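Jisten pauses calculator sorting cells after gripper fault

Saturday stop affects one line, no injuries, firmware fix going out now

Jisten has paused all automated sorting of returned desk calculators at its Mansour site after a gripper failed to release on command during the Saturday early shift. No one was hurt. The cell was stopped by hand at 6.40am and has stayed off.

The fault is in the release signal between the arm controller and the Grudance gripper. Under certain conditions the gripper reports "open" when its fingers are still closed. The arm then carries on to the next pick with the last item still held. On Saturday this meant an arm moved off with a calculator in its fingers and struck the guard door. The door held. One hinge bent, one calculator casing cracked.

"It should have stopped itself and it didn't. That's the bit we're not happy with," said Rehema Gachanja, head of site safety. "An operator hit the stop button. Good for her, but the cell shouldn't need that."

Checks on the logs so far show 8 false "open" reports in June, out of 1,983 picks. Seven were cleared by operators as ordinary jams and not passed on. Jisten is changing that procedure with immediate effect. Any jam, however small, now goes to the shift lead before a restart.

The line takes in mixed calculators, whole ones and loose casings, and moves them to trays for repair or for parts. Casings are the harder job. They are light, they can sit face down, and bits of film or tape left on them can confuse the grip sensor. Whether that played a part on Saturday is not yet known and is being looked at seperately.

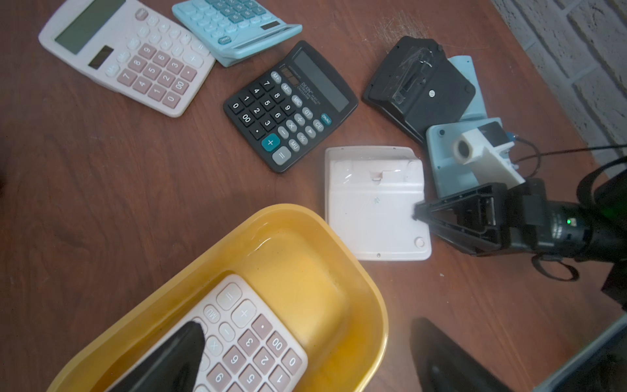
Can customers still send calculators in for repair?

Returns are being accepted as normal and sorted by hand at the Dollon depot, so please allow extra days for anything sent this month.

Repair orders already on the bench are not affected. Orders waiting to be sorted are, nearly 90 of them. Customers on that list will be emailed by the end of the day with a new date. Schools with bulk orders should ring thier usual contact.

What happens next. A firmware change is being tested now on a cell with the guard locked and the arm at low speed. The new version checks finger position twice and compares it with motor current before the arm is allowed to move. If the two don't agree, full stop. The cell needs 919 clean picks in a row under the new version before sorting restarts. If one fails, the count goes back to zero.

"We'd like it back, of course we would, but there's no date and I'm not going to give one," said Yen-ting Wan, operations manager. "Hand sorting is slow. Fine. It'll be slow."

Other sites running the same gripper with the same controller have been told and asked to stop work until they have the update. Sites with the older controller can carry on but should check finger position by eye at the start of each shift, arm powered down, guard open. Do not reach in to free a stuck item with the arm live, even if the screen says open.

Sarita Nigam is leading the fault review and will report to the Jisten board. A short version of her findings will be put on the company website.

Further updates will be issued when testing is finished, or sooner if anything changes.

Press contact: Po-yen Tsao, Jisten press office
Repair customers: Mwanaisha Masanja, customer desk, Dollon depot

Ends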